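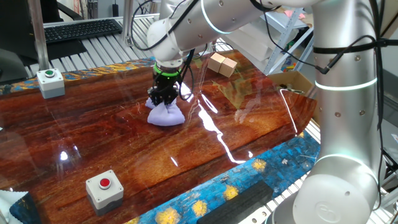

I nearly didn't go to the Zovevier open day. It was drizzling, the bus to Hundunbridge only goes twice an hour, and I'd had a week of writing about council tax. But I'd been promised a chat with one of the people who run the robot arms, and I'd been told there would be cake (there was, lemon, very good), so off I went with a notebook and the wrong shoes.

If you don't know Zovevier, they have the long low building behind the old bus depot. They do packing and sorting work for other firms, and for the past couple of years they've also had a small team trying to teach robot arms to do fiddly jobs with cloth. The project is called Hurkolora. I asked where the name came from and got three different answers from three different people, so I've given up on that one.

The engineer who looked after me asked me to leave her name out of it, as she gets enough ribbing from her family already. She has been with the project since it started, and before that she mended sewing machines, "which turned out to be much better training than my degree, don't tell the university."

We started with the obvious question. Why cloth?

"Because it's horrible," she said, very cheerfully. "A box is a box. You pick it up, it's the same box. You pick up a duster and it's a completely different shape from the one you were looking at a second ago. There's no right place to hold it. You and I just grab it and sort it out on the way, and we've no idea we're doing it."

I said I wasn't sure I did sort it out on the way, having seen my airing cupboard, and she laughed and said I should try explaining my airing cupboard to a computer.

The arm they show to visitors is known as Lobo. It's white and silver with lights round the joints, and it picks things up with a black gripper, and I'm afraid I started thinking of it as "he" within about a minute. I asked if the staff did the same.

"We try not to when there are guests," she said. "Then somebody says 'oh, he's in a mood today' and that's that. I do it more than anyone."

What surprised me most was how it goes about a soft thing. I'd pictured something like a hand sliding underneath, the way you'd lift a sleeping cat. Lobo comes down from above and pinches, so all the material gathers up in folds round the fingertips. It looks a bit like someone picking a hanky out of a pocket.

"The pinch is the whole job, really," she told me. "Too high and you're holding air. Too low and you're pushing on the table, and the arm doesn't like that, and neither do I. We spent most of August on the pinch. I was dreaming about it."

So how does it learn? I'd assumed there was a lot of typing. There is some, she said, but mostly there is a person guiding the arm through the job, over and over, and the computer keeping a record of it all. Then the arm has a go by itself, gets it wrong, and someone works out what was missing from the lessons. She compared it to teaching her nephew to tie his laces. "You can't just tell him. You do it with him until you're both sick of it. Then one day he does it and runs off, and you've got no idea which of those goes was the one that did the trick."

One of the other visitors, a man with a very wet umbrella, wanted to know if shiny tables were a problem. I thought this was a daft question and it was apparently the best one of the day. She got properly excited about it!

"Reflections are a pain. You see a table with some lights shining in it. The computer sees bright patches, and it has to work out that they aren't things. If we only ever practised on a nice dull grey surface it would look brilliant, and then we'd take it to somebody's kitchen and it would fall to bits. So we practise on awkward stuff. Shiny stuff, busy patterns, clutter at the back. Real places are messy."

I asked how often it goes wrong, and I liked that she didn't duck it. They had done 26 goes with visitors watching by the time I got my cake, she said, and she'd have been happy to show me all but six of them. In two of those it had dropped the cloth on the way up. "The rest were just ugly. It got there, but you wouldn't want to watch."

The thing I really wanted to ask about was jobs, and I'd been putting it off because she was so nice. My mum folded and packed for a living for years, and I couldn't sit there eating lemon cake and not bring it up.

She put her tea down. "People ask, and they should ask. I'd be telling you fibs if I said it would never change anything. What I can tell you is that right now it's slow. It's really slow. One of the women from the packing side came over this morning and had a race with it, and she'd finished and was chatting to somebody before Lobo had picked his first one up." (His! I did point that out.) "Where I'd like to see it is the jobs that wreck your wrists. My own wrists are shot from years of little screws. But it isn't only up to me where it ends up, and I won't pretend it is."

I've thought about that answer a fair bit since. I'm still not sure how I feel, and I don't think she is either.

Before I left I asked what she would have it do next, if she could pick anything at all. I was expecting surgery or space. She had her answer ready.

"Fitted sheets. I'd like it to fold a fitted sheet. I can't do it, my mother can't do it, I roll mine into a ball and shut the door on it. If we ever crack that one I'm taking a month off."

She thinks it's a long way away. They're hoping to run another open day in the spring, with a table where children can have a go at guiding an arm themselves, and you'll be able to book through the Zovevier front desk. Parking is poor, so get the bus if you can, and wear better shoes than I did, as there's a puddle by the side gate that goes right over the ankle.

Posted 12 Oct 2025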